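Wistden Community Church to Open Renovated Children's Wing

2024-08-28

14 shares | 0 comments

WISTDEN — Wistden Community Church will open its renovated children's wing next month, following work that began in January. The wing has 11 classrooms, a check-in area and a large room for group worship.

The church bought the former Rautiainen furniture showroom next to its main building two years ago. Until now, children's classes have met in the fellowship hall, where tables and dividers had to be set up before each service and put away afterward.

The new wing can hold up to 400 children and adults. Nursery and preschool rooms are on the ground floor, close to the main entrance. Elementary classes will meet upstairs. Parents will check in at a single desk and receive a pickup tag for each child.

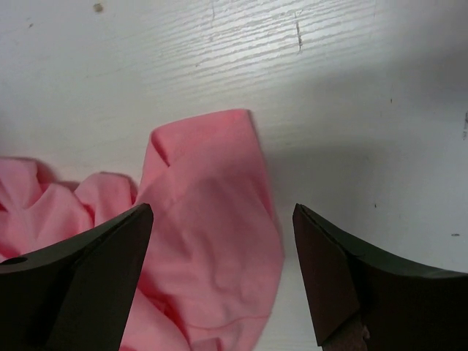
Classes will follow the same schedule as the morning services, with a midweek program for grades one through five starting later in the fall. The midweek program has 30 places in its first term — families who are already registered with the church do not need to fill out a new form, but they do need to choose a class.

The project was paid for by gifts from 408 households and by the sale of a vacant lot on Hadano Street. The church did not take out a loan. A second phase, covering the parking lot and a fenced play area, will go to the congregation for a vote before any work is scheduled.

The wing will be open for tours after both morning services during its first month. Registration forms are available at the church office and at the welcome desk in the lobby.

Media contact: Church Office, Wistden Community Church

Last updated: one day ago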